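How do I bring a neglected butcher-block top back to life?

Asked in Home & Workshop > Wood Care

HodsideHannah
20 January 2022

Hi everyone! I just picked up a secondhand worktable with a butcher-block top at a shop clearance in Custhorpe and I'm completely in love with it. The trouble is that the top feels dry and fuzzy, and there's a pale ring at one end where somebody must have left a paint can. My husband says varnish it and be done. I'd much prefer oil, but I've never oiled anything bigger than a cutting board. It'll be a craft and mending table, so no food on it, but plenty of glue, pins and cups of tea. What would you use, and how often do I have to keep it up? Thank you!!

3 replies

Hubert Zürcher
Top contributor

Oh, you are going to have fun with this! Oil is a lovely choice for a table that gets used hard, and the nice part is that you can fix one bad spot later without stripping the whole top. With varnish you usually end up sanding a much bigger patch.

Start by scraping off any old glue with a plastic scraper, then wipe the top with a barely damp cloth and leave it overnight. Sand with the grain, 120 grit first and then 180. Go easy over the ring. If it's only in the surface it will disappear in a few passes, and if it's deeper, stop before you make a dip — a faint ring is much easier to live with than a hollow.

For a craft table I'd go with a hardening oil such as tung or boiled linseed. Mineral oil is great on cutting boards but it never dries, and it can mark your fabric. Wipe on a thin coat, wait 30 minutes, and rub off everything that hasn't soaked in. Let that dry fully (read the can, they differ a lot) and do a second coat. Two is plenty to start with.

PLEASE lay your oily rags out flat outdoors to dry, or drop them in a metal can of water with a lid. Balled up in a trash bag they can heat up and catch fire all on their own.

I'm a big fan of pale tops with the stripes running lengthwise, and clear bins let all that grain show through: 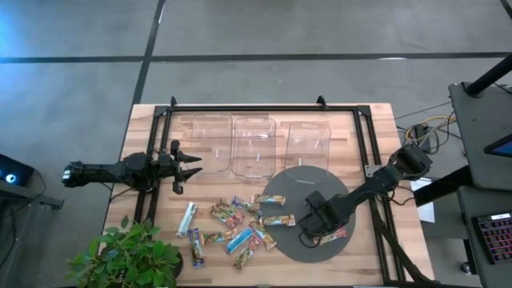
Keeping it up

Once the finish has cured, all it wants is dusting and a fresh thin coat when water stops beading. Mine gets one every October, before the heating comes on and dries the room out. Do the underside too at least once, or the top may cup.

WumbridgeWill

Hubert's got it. I used Aigner oil on my bench and love it, though it smells strong for a few days so open a window. Coasters for the tea!

patch_and_mend56

I just put furniture polish on mine and it's fine?? Been in daily use 365 days a year. It does get a bit slippery and glue doesn't stick to it so well, so maybe that's a plus. Not sure about rings. You could try an iron over a towel, it worked on my mom's coffee table but that one had a shiny finish.

HodsideHannah
Original poster

You are all wonderful! Tung oil it is. I did one end with 120 grit this afternoon and the ring is already half gone, and I can't believe how pretty the wood is under there. Hubert, does the underside need sanding as well, or can I oil it as it is?

Hubert Zürcher
Top contributor

Just knock off anything rough and oil away. One coat is enough down there. Post a picture when it's done!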